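Mon année sans supermarché (ou presque)

Publié en janvier, par l'auteure du blog
Imprimer | Envoyer par e-mail

Bon, je vous avais promis un bilan et je traîne depuis des semaines. L'an dernier, à peu près à la même époque, j'écrivais ici que j'arrêtais les grandes courses du samedi matin version caddie géant, et vous aviez été plusieurs à me prédire que je tiendrais jusqu'à Pâques. Eh bien j'ai tenu ! Pas parfaitement, on va y venir, mais j'ai tenu.

Pour celles et ceux qui débarquent : j'habite un quartier où il reste une vraie rue commerçante, avec un marché couvert, une boulangerie correcte, et l'épicerie Khosravi où je pourrais passer ma vie (et mon salaire). L'idée était d'acheter là tout ce qui se mange, et de ne garder le supermarché que pour la lessive, les sacs-poubelle et les croquettes du chat.

Les fruits, d'abord

C'est ce qui a le plus changé. Avant, j'achetais un filet de clémentines et je le regardais moisir. Maintenant j'en prends trois ou quatre à la fois, je repasse deux jours plus tard, et elles ont du goût. J'ai découvert les kumquats, que je prenais pour une décoration de bûche de Noël, et je les mange entiers, avec la peau, debout dans la cuisine. 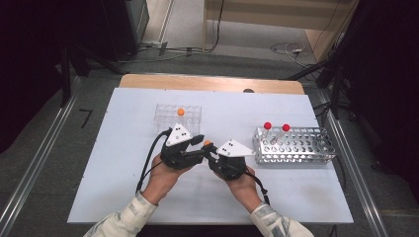 Le budget, puisque tout le monde me le demande

J'ai gardé tous mes tickets dans une boîte à chaussures. En novembre j'ai dépensé 298 euros pour manger, toute seule, en recevant des amis une fois. En juin, 194 euros, parce qu'en juin je vis de tomates et de pain. Je n'ai pas les chiffres d'avant, je ne notais rien, donc je me garderai bien de vous annoncer une économie mirobolante. À vue de nez, je paie la viande plus cher et j'en mange moins, je jette beaucoup moins de légumes, et j'ai complètement arrêté les biscuits achetés en passant devant le rayon biscuits. Par contre le fromage, au secours. Le comté du marché est à 22 euros le kilo et je n'ai aucune volonté.

La vraie dépense, c'est le temps. Je fais une halte presque tous les soirs vers dix-huit heures trente, et les soirs de pluie j'ai râlé, croyez-moi. J'ai fini par m'acheter un cabas à roulettes de chez Virneletti, bleu marine, que j'ai trouvé affreux pendant une semaine et que je défendrais maintenant contre n'importe qui. Il monte les escaliers ! Il tient debout tout seul !
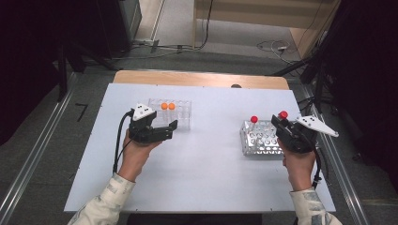
Côté ratés, il y en a eu. En mars j'ai eu la grippe et j'ai commandé en ligne pendant dix jours, des soupes en brique et du jambon sous plastique, sans le moindre remords. En août la moitié de la rue était fermée, et j'ai fait deux fois le trajet jusqu'au grand magasin de la sortie de ville, où je me suis perdue entre les yaourts. Et puis il y a le café : j'ai essayé trois torréfacteurs du coin avant de revenir, un peu honteuse, à mon paquet habituel. Je vous épargne mes tentatives de levain.

Ce que je n'avais pas prévu, c'est de cuisiner autrement. Avant je partais d'une recette et je faisais une liste, maintenant je pars de ce qu'il y a sur l'étal et je me débrouille. J'ai donc mangé énormément de poireaux cet hiver, en vinaigrette, en tarte, à la poêle avec du citron confit (ça, vraiment, essayez). Le céleri-rave, je n'y arrive toujours pas. Si vous avez autre chose que la rémoulade à me proposer, les commentaires sont ouverts.

Je continue cette année, avec une règle en moins : les pâtes et le riz, je les reprends au supermarché en même temps que les croquettes, tant pis. La prochaine fois je vous parle des confitures, il me reste neuf pots de rhubarbe à caser.

Dernière mise à jour : janvier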